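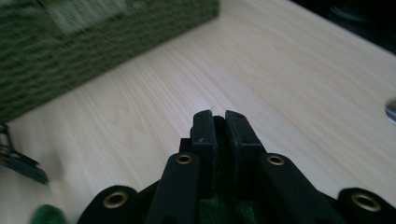

Anežka Procházka
24 May 2021

Hi everyone at Jesberg, time for another update on the Flustcombe work! I promised to keep these short, so I'll skip the hiring news and get to the part you asked about on our last call, which was whether the hand-held gripper data is good enough to train on.

Short version: yes, mostly. We now have 1130 recordings of people doing small tabletop jobs with the gripper in hand, and I've thrown out the ones where the tracking got lost. The policy trained on what was left did 24 soft-object pickups on the real arm and got 13 of them. Last time I wrote to you we hadn't got a single one, so I'm pretty happy, even if 13 is a long way from what we put in the proposal.

What changed is the way we handle jaw width. We used to save it as plain open or closed, and the arm learned to snap shut on everything. Now we save the whole width signal, including the in-between part where the jaws are only slightly apart, and the arm slows down before it makes contact (you can really see it in the plots, which Zwane will send over separately). I also lined up the width signal with the video by hand for 100 recordings — very boring, worth every minute — and found a small delay we'd been training on the whole time. Fixing that helped more than the bigger network did.

Some things still bug me. Thin stuff is hard. A single white thread up at the jaw tips over pale wood is just a few bright pixels, and the model has no idea whether it's holding something or not. Fast hand moves smear anything fuzzy or knitted with a fine texture, and I'd like to try a shorter exposure with more light, although our table already washes out a fair bit. A darker table top might be the cheap answer.

Money is fine. We're a little under on equipment and a little over on people's hours, and I'd like to move the difference across if that's OK with you. Could you let me know? Fedby needs a yes in writing before they'll change the budget lines.

Next up is the same test with objects the model hasn't met before, then two-handed recordings, which should be running by August. I'll send the failure clips too, they're more useful than the good ones.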